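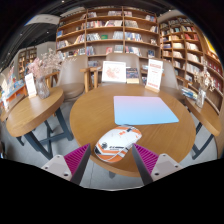 Vuta Loan Tape Checker, reviewed by Chaltu Gashaw

Vuta is a desktop program that reads loan tapes and tells you what is wrong with them. It is sold to nonbank lenders, small credit funds and the people who keep their books. I used it through two month-end closes at a firm that buys equipment loans from a handful of originators. We paid for the license at the normal price.

A loan tape, for anyone new to the work, is a table with one row per loan: balance, rate, maturity, days past due, collateral and so on. Every originator sends it in a different layout. Before Vuta we checked ours with a workbook that had been passed along by three analysts and had at least one hidden sheet that broke when you sorted it.

Setup

Installation took a few minutes and didn't need an administrator password. The first real job is mapping, where you match the columns in the originator's file to Vuta's own fields. There are 21 required fields, and the program won't run a check until each one is either mapped or marked as not supplied. I found this annoying on the first tape and useful by the third, when an originator dropped the maturity column and Vuta stopped right away.

Mappings are saved per originator. If a column is renamed, you get a prompt with a suggested match. The suggestions were right most of the time. It did once offer "original balance" for "current balance," so read them before you click.

The checks

Standard checks cover missing values, duplicate loan numbers, rates outside a range you set, payments that don't move the balance, and loans whose past-due status improved with no cash received. The last one is the reason we bought it. On our November tape it flagged a group of loans that had gone from 60 days late to current. The originator had modified them and not told us. We would have found out eventually, but probably after the borrowing base had gone to the bank.

You can write your own checks in a simple rule builder. Rules can compare this month with last month but can't look further back. If you want to catch a loan that has been extended more than once, you have to carry a counter column yourself. Support confirmed this and said longer history was being considered.

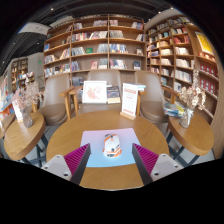 White and orange mouse on a pink and blue pad.

Reports

The exception report comes out as a PDF or a spreadsheet. The spreadsheet is the one to use. It keeps the loan number, the rule that failed and the values from both months on one row, so you can send it to the originator as is. The PDF is laid out for a reader who wants charts, and the charts can't be turned off.

There is also a concentration report, which shows exposure by borrower, state and industry against limits you enter. It does not group related borrowers. Two companies with the same owner count as two names unless you fix the tape first. For a fund with a single-obligor limit in its credit agreement, this is a real gap.

Speed and limits

Our largest tape took less time to check than it took me to open the same file in a spreadsheet. The basic license covers 4 originators. The next tier covers 12, and it costs $300 a month more, with nothing in between. We have five, so we pay for seven slots we don't use. I asked for a price on one extra slot and was told no.

Compared with others

I had a trial of Tinness last year. It has better history and handles related borrowers properly, but it runs only in the browser and our bank's data terms made that a long conversation. Holmgren does loan tapes as one part of a full fund administration package, and I wouldn't buy it for this alone. Pereo is cheaper than all of them and is fine for consumer loans. It had no field for equipment type when I looked.

Who it suits

Vuta is a good fit for a lender or fund with a few originators and one person doing the checks. Our close is shorter with it and I trust the tape more. If you need a borrower's full history, or your portfolio has many affiliated companies, try Tinness first. We have renewed for another year and I have asked again about the extra slot.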